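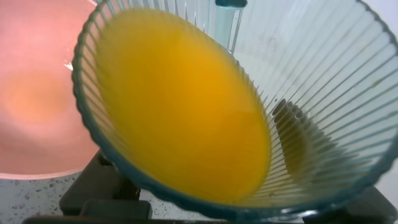

How to Make Egg Wash in a Glass Bowl and Keep the Counter Clean

Posted Saturday, August 15, 2020

Egg wash is what gives rolls and pie crust a shiny brown top. You can mix it in any bowl, but I like a glass one because it shows streaks of egg white from the side.

What you need
2 eggs
1 tablespoon milk
A pinch of salt
A fork and a pastry brush

Step 1. Wipe down the counter and dry it. Set a folded dish towel under the bowl so it stays put.

Step 2. Crack each egg into a cup first, then tip it into the bowl. Pick out any shell with a spoon.

Step 3. Add the salt and beat with the fork for 60 seconds. Keep the fork low so you don't whip in air – foam leaves spots on the crust.

Step 4. Stir in the milk. Tilt the bowl and look for clear strings of white. If you find any, beat a little longer or pour the wash through a strainer.

Step 5. Let it stand 5 minutes, then brush on a thin coat. Don't let it pool at the edges of the pan.

Cleaning up

Dried egg is hard to spot on a speckled counter. Wipe with cool water first, then soap, then run your hand over the surface. Anything rough is egg you missed.

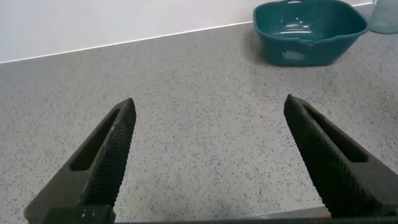 Light gray countertop with dark flecks.

Rinse the bowl in cool water too. If it has a ribbed side, go along the grooves with a soft brush – a sponge slides over them. Leftover wash keeps in the fridge, covered, until the next day.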